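**Clear vinyl storage boxes gone all creased — any way to get them flat again?**

Posted in Storage & Tidying, 10th December

**clulthorpe_hoarder**

Got a set of those soft see-through storage boxes back in September, the Obi ones from the shop in Bisville. Meant for jumpers and spare bedding on top of the wardrobe. They came folded flat in a packet and I stuck the whole lot under the bed and forgot.

Finally opened them. Creases everywhere. Bottom, sides, the lot. They stand up sort of, but the sides sag in and I can't really see what's meant to go where because the light bounces off all the wrinkles. Which was the whole point of buying clear ones!! 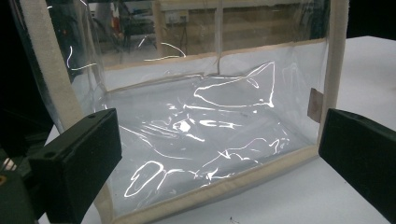
One of them on the table, beige edging and creases and all.

Tried so far:

- leaving it open overnight, no diference
- stuffing it with towels, bit better in the corners
- pressing down with my hands, pointless

Can I iron it? Through a tea towel maybe? Or is that asking for trouble. Also does the fabric edging shrink, it feels like woven tape. Want these done before family arrive and I need the spare room back.

**vukport_linens**

Don't iron it. Did that with a mattress bag, tea towel and everything, lowest setting, and it went cloudy and stuck to the towel. Still got the towel. Bag went in the bin.

What works for me is warmth and weight, slowly:

1. Put it in a warm room for a couple of hours first. Not on the radiator, near it. Cold vinyl just fights you.
2. Hairdryer on low, keep it moving, hand's width away at least. Do one side at a time and smooth it with a dry cloth as you go. If it starts to feel tacky stop straight away.
3. Fill it while it's still soft. Properly full, right into the corners, folded towels or a spare duvet. Zip or close it if yours has a lid — can't tell from the photo.
4. Leave it alone for 2 days. 3 if the room's chilly.

You won't get it like glass. The sharp fold lines mostly stay, the general rumple goes. Once it's full of jumpers you stop noticing anyway.

Edging, no idea about shrinking, mine had the same sort of binding and a bit of low hairdryer did nothing to it. Wouldn't put it in the wash though. Wipe down only.

For the sagging, cut a bit of stiff card for the base and another for the back. Made far more difference than getting the creases out tbh. Leave the front clear so you can see in.

**teapot730**

just put it in the bath with hot water, comes out fine

**vukport_linens**

Warm water maybe, hot no. And then you've got soggy binding to dry before any bedding goes near it, mine would of been mouldy by the weekend. If you do go that way keep it under 40 degrees and hang it up open till the tape is bone dry.

**clulthorpe_hoarder**

Thanks both. Going with the hairdryer and the card. Got a big cardboard box to cut up so that's sorted. Will do one first and see before I start on the rest — not risking the whole set.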